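Search this site Enter keywords Go

Parnbridge Message Board
Minutes of the moderators' meeting held on December 30, 2007

Present: Kanako Nagano (chair), the day moderators, two of the evening moderators, the site administrator. The newsletter editor joined for items 4 and 5.

Apologies: the third evening moderator, who had sent written comments on item 3.

1. Minutes of the last meeting

Agreed as correct, apart from the spelling of Stojanovska in item 6. The administrator will correct the copy on the site.

2. Matters arising

The guide for new members has been rewritten and is now one page. The old version is still being linked to from the welcome email and needs to be taken off the server.

Kanako had written to the county paper asking it to name the board when it quotes from posts. The paper has replied that it will do so "where practical". Agreed to leave it there for now.

The broken link on the jobs page was fixed and has broken again.

3. The Tadon House threads

Most of the meeting was spent on this item.

The administrator went over the background for those who had been away. The inquest into the death of the former director of Tadon House was opened and adjourned in August. A member started a thread the same evening saying that the records from the night in question had been lost on purpose. The thread now stands at 734 replies and has been copied, in whole or in part, to at least two other boards. Since then the phrase "ask who had the keys" has been turning up at the end of posts on all sorts of subjects, including the recipe section and the lost pets section. Captioned pictures with the same words are being used as avatars.

One of the day moderators said that most members using the phrase did not seem to believe anything in particular about the case and were doing it as a running gag. People who disagree about everything else on the politics board were happy to repeat it. She did not think a joke in itself broke the rules. The administrator said that it depended on who was reading. The family live locally and one of them is a registered member.

Written comments from the absent evening moderator were read out. He wanted the main thread closed and locked but left readable, with no new threads on the subject until the inquest resumes. He also pointed out that three posts name a member of staff who has not been accused of anything by anyone official.

There was a long discussion about closing the thread. Points made:

– Closing it would be taken as proof of a cover-up by the people who already think there is one. This happened with the bypass thread.

– Leaving it open means someone has to read every reply, and the evening moderators have been doing nearly all of that.

– The coroner's office has asked for nothing to be removed. Nor have the police. We have had one email from a solicitor, which concerned the named member of staff only.

– Some of the posts are useful. A member has typed out the public notices in order with the dates, and this has been the clearest account of the case anywhere.

Agreed:

(a) The three posts naming the member of staff to be removed today, and a short reply sent to the solicitor. Kanako to do this.

(b) The main thread to stay open, but with replies held until a moderator has passed them.

(c) The typed-out notices to be moved to a separate locked thread at the top of the news section.

(d) Use of the phrase outside the news and politics sections to be treated as off-topic posting. First time, the post is edited and the member is sent a message. Second time, a week's suspension.

(e) Captioned pictures on the subject not to be used as avatars. Members to be given seven days to change them.

One evening moderator asked for it to be minuted that he thought (d) would be impossible to apply fairly. He will apply it. 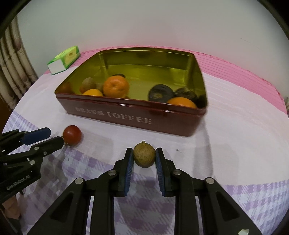 NEWSLETTER AND FRONT PAGE

4. Newsletter

The editor reported that the newsletter now goes out to 3305 addresses. The last issue had the highest number of complaints so far, nearly all of them about the column on chain emails. The column said that the email about free shopping vouchers was false, and several readers wrote in to say that they had received theirs. None of them has answered a request to see one.

The editor would like the next column to cover how to check where a story comes from before passing it on. She has a draft. It was suggested that the draft should not use Tadon House as its main case while the inquest is adjourned. Agreed. The voucher email and the story about the reservoir will be used instead.

Length of the newsletter to stay the same.

5. Front page

The "most replied to" box on the front page has shown the Tadon House thread at the top without a break since August, and this brings in more replies. The administrator can change the box to show the newest threads. Agreed to try this for a month.

The editor asked for the poll to be brought back. The last poll was spoiled by one household voting 308 times. The administrator said that Jidora, the software we use, now limits votes to one for each registered member, but only after the upgrade. See item 6.

6. Software and hosting

The Jidora upgrade has been put off twice. It will need the board to be closed overnight. Private messages will have to be backed up first, and members with full inboxes should be asked to clear them. The limit is 3000 messages and a few members have reached it.

Stojanovska, who host the site, have offered a new contract on the same terms for a further year. The evening moderators said that the board had been slow between eight and ten most nights. The administrator to ask Stojanovska about this before signing anything.

7. Any other business

Signatures – a member has complained about the size of other members' signatures. No change to the rule.

Duty list for the next quarter to be sent round by email. Swaps to be arranged directly between moderators, with a copy to Kanako.

8. Next meeting

Date to be fixed by email once the inquest date is known.

Contact the moderators | Rules of the board | © Parnbridge Message Board 2007 | Back to top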